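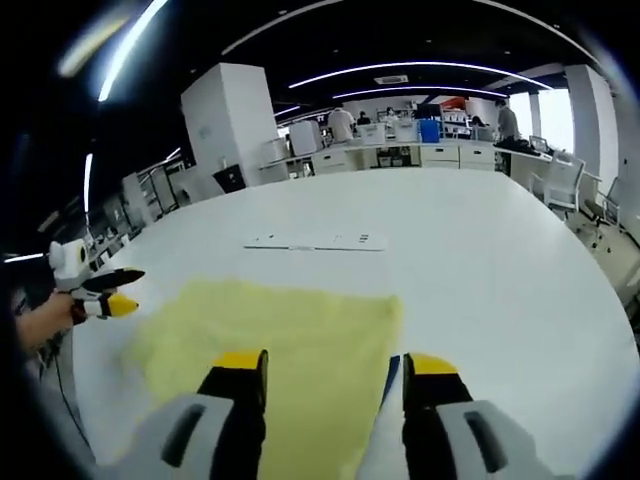 Camari ワーククロス ペールイエロー
Mallov製/綿混・平織り/作業台用

トップ > 作業台まわり > クロス・カバー

広い作業台の上に一枚、ぱっと広げて使う布です。ビニールマットほど大げさではなく、台ふきんよりずっと頼りがいがある。そのちょうど間にあるものをずっと探していて、ようやく店に並べられるようになりました!

Busturaで扱う布ものの中でも、これはスタッフが自分の机で使いはじめるのがいちばん早かった商品です。届いた箱を開けたその日に、もう検品台に敷かれていました。

色のこと
淡い黄色です。レモンよりもやわらかく、クリーム色よりは黄色がはっきりしていて、白い天板に置くと布の範囲がすぐ分かります。小さなネジやボタン、糸くずのようなものも、白い台の上に直接置いたときより見つけやすくなりました。黒い部品を扱う方には特におすすめしたいです(白い部品の場合はコントラストが少し弱めになるので、同じシリーズのグレーもご検討ください)。
染色の時期によって、黄色の濃さにわずかな差が出ます。複数枚を並べて使う予定の方は、まとめてのご注文が安心です。

さわり心地
とにかくやわらかい! 最初から洗いをかけてあるので、新品のときのぱりっとした感じがありません。広げるとふわっと落ちて、手で二、三度なでればだいたい平らになります。ただ、アイロンをかけたような平面にはなりません。少しくしゃっとしたまま使うのが似合う布で、私たちはそこも気に入っています。
きっちりした平面が必要な採寸や裁断のときは、布をよけて天板の上で作業してください。定規を布の上に置くと、しわの分だけ浮いてしまうことがあります。

生地について
厚みは薄手のタオルと手ぬぐいの中間くらい。1平方メートルあたり293グラムと、見た目よりも少し重さがあり、この重さのおかげで台の上でずれにくくなっています。綿が94パーセント、残りがポリエステルです。綿だけの試作品も使わせてもらったのですが、洗濯のあとの縮みが大きく、角がそろわなくなりました。いまの配合になってからは、たたんだときに端がきれいに合います。
縁は三つ折りのステッチ仕上げ。糸は生地に近い色です。
裏表の区別はありません。片面が汚れたらひっくり返して、もうひと仕事できます。

こんなふうに使っています
部品の仕分け。転がりやすいものを置いても、布の目が受け止めてくれるので追いかけずに済みます。
工具の仮置き。天板にカチンと当たる音が減って、それだけで作業がずいぶん落ち着きます。
たたみ方の練習。Camariシリーズの開発に関わったConsuelo Ñahuiさんは、店頭向けのたたみ方講習でこのクロスを使っているそうです。折り目がほどほどに残り、やり直しもきくので、練習台にぴったりとのこと。
ガラス器や陶器の梱包前の下敷き。緩衝材の代わりにはなりませんが、包む前に並べておく場所としてとても優秀です。
それから、仕事と関係ないのですが、お昼にお弁当を広げるときにも。どうぞ、使ったあとは洗ってくださいね。

洗濯とお手入れ
洗濯機で洗えます。水温は40度以下、ネットはあってもなくてもかまいません。塩素系漂白剤は黄色が抜けるので避けてください。乾燥機も使えますが、干したほうが仕上がりはふっくらします。
店の検品台で使っている一枚は、これまでに19回洗いました。色は少しだけ落ち着き、手ざわりは新品よりさらに気持ちよくなっています。角のほつれは今のところ出ていません。
油汚れは早めに台所用洗剤をなじませてから洗うと落ちやすいです。機械油はどうしても跡が残ることがあります。うちの一枚にもしっかり残っていますが、働いている布らしくて、そのまま使っています。

気になる点も書いておきます
防水ではありません。水をこぼすと下まで染みます。塗料や接着剤を使う作業には、同じMallovのコーティングタイプのほうが向いています。
静電気対策用の生地ではありません。電子基板を直接置く用途には、専用のマットをお使いください。
使いはじめの数回は、細かい毛羽が出ることがあります。黒い服につくと目立つので、最初に一度洗ってから使うのをおすすめします。

お使いの方から
「工房の長机に敷きっぱなしです。前は古いシーツを切って使っていたのですが、厚みが違うとこんなに作業しやすいのかと驚きました。次は別の色も買います」(Fletcher Mahuika様)

仕様
品名:Camari ワーククロス
色:ペールイエロー
形:長方形
素材:綿94%、ポリエステル6%
生地の重さ:293g/平方メートル
縁の仕上げ:三つ折りステッチ
洗濯:家庭用洗濯機可、塩素系漂白剤不可
販売単位:1枚、または2枚組

ご注文と配送
1枚のご注文は薄型の箱でポスト投函、2枚組は宅配便でお届けします。2枚組には、収納用の綿テープが一本つきます。くるくる巻いて留めておくと、引き出しの中で場所をとりません。
未使用のものに限り、到着後の返品を受け付けています。一度洗ったものは交換できませんので、色味が心配な方は先に生地見本をご請求ください。見本は無料です。
グレーは5月に再入荷の予定です。入荷のお知らせをご希望の方は、商品ページの「再入荷通知」からご登録ください。

いっしょに見られている商品
Camari ツールロール 帆布
Mallov コーティングクロス
Partington 真ちゅうのクロスウェイト

ページ更新日:2024年3月27日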